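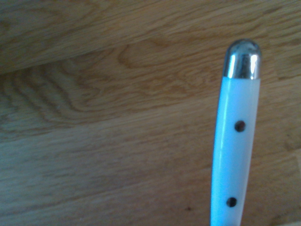

White handle, two rivets, shiny metal cap. Wrist camera view, kitchen table grain and all.

Search this site
Go
Home | Essays | Shop Notes | Archive | Contact

Your Home Robot Should Be Bad at One Thing

I have spent most of the winter teaching a robot arm to set a table, and I'd like to argue for doing it badly. Or narrowly, I guess, but to my family it looks the same.

The arm is a kit from Drorkosik with 3D printed links, and I clamp it to the kitchen table after dinner because the garage is freezing in February. It has a gripper and a little camera bolted at the wrist. Everybody who hears about this asks what else it can do. Can it fold towels? Can it feed the cat? No! It picks up silverware, and some evenings it doesn't do that either.

I think the "what else" question ruins more home builds than bad wiring does. My friend Taha Gaber started an arm the same month I did, over at the Rirkelow shared shop, and his was going to do laundry and water plants and hand him screwdrivers. He's a better builder than me (his cable runs are gorgeous, mine look like a dropped lasagna). But each new job wanted a different gripper, so he never got to the boring part, where you run the same grab 40 times and find out your wrist joint has slop in it. I got to the boring part in the first week and I've been living there ever since.

And the boring part is great! You learn such strange things about objects you've owned for years. Take that metal cap on the end of the handle. I never once looked at it while eating. To a camera it's a tiny mirror, all bright streaks and black patches, and my first detector kept deciding the streak was the edge of the knife. The wood grain fooled it too, those loopy bits especially. What finally gave me a decent angle estimate was the two rivets. Find two dark dots on something pale, draw a line through them, and there's your lean. I'd been about to buy a depth camera.

Now, the case against me, and it's a fair one. Suqin Pan at the shop says a single-purpose arm is a very slow way to move a knife, and that you learn the interesting stuff by switching tasks. She'd have everyone collect a little data on a lot of things. I logged 600 grabs, all silverware, and she's right that the thing would have no idea what to do with a mug. If you're at a company with people and money, sure, go wide.

But I'm one person with a couple of hours a night, and going wide at my table would mean never knowing why anything failed. When a grab misses now, I have a pretty short list of suspects. Last time it was a loose set screw at the elbow — two minutes with a hex key and back to it. Try finding that when you also swapped the fingers and retrained on socks.

So pick your one dumb thing. Keep the camera where it is and leave the gripper alone for a month. I'm starting on forks next, and yes, I know that sounds like cheating.

Comments

Lihua Meng
The rivet trick is neat but what do you do with one-piece stainless? Ours has no dots at all and the whole thing is a mirror.

Yutong Tang
Team Suqin here, sorry. I got bored after 133 grabs of the same spoon and switched to blocks, and my spoon numbers went UP when I came back. Could be luck.

Chenxi Fu
What clamp are you using? My Momanden one chewed up the edge of the table and I'm in trouble at home.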